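About us

Ferrand is a small company for tidying and packing, based in Brallivmont. We started in November with one van and 80 storage bins, and today we have 400 bins and seven people in the team.

Our customers are mostly families and small offices that must move, or that want only to have their floor free again. We come to your rooms, we pick up what is lying around, and we sort it with you into open bins. Papers and booklets go in one bin, cleaning cloths and sponges in another. We throw nothing away without your permission.

Our own workroom is at 647 Avavley Road. It has a wooden floor on one side and a gray floor on the other, and a desk with the computer where we write the lists for each customer.

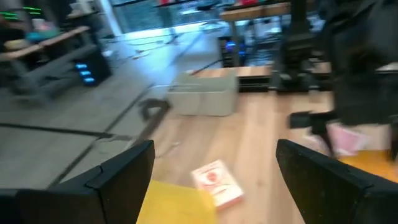
New colleagues learn the work in this room during their first week, before they go to a customer. If you wish to visit us, please call one day before. We speak English and French.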